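The Tea from Stulton

1. The Table
The white table came with us from Quispe Street, smudges and all, and I never could scrub it quite clean – I did try.
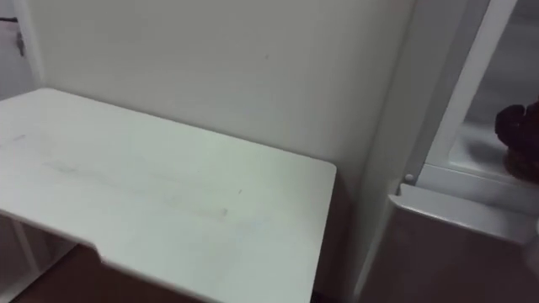

2. Green Cap
Then in February came the tea, bottled, with its bright green cap.
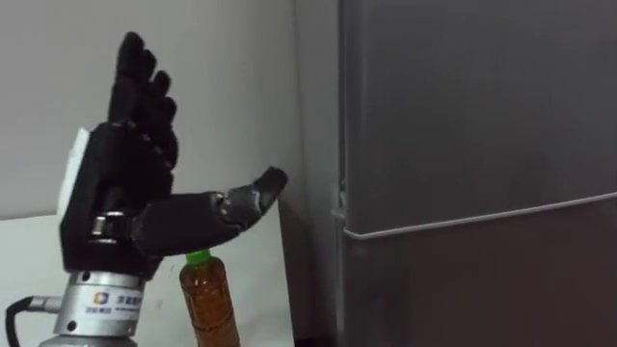 3. By the Refrigerator
My aunt rode 139 miles with it in her lap, bless her, and wouldn't hear of chilling it.

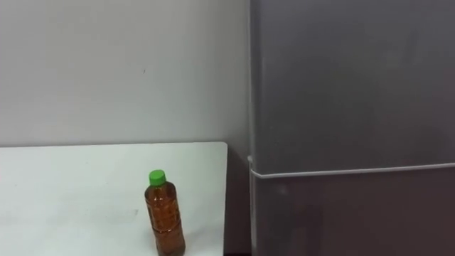

4. Company
"It's for company," she said, and went off to nap.

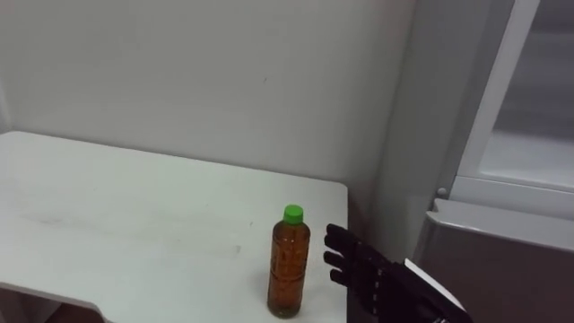

So I put out glasses at 3 – and we waited for the bell.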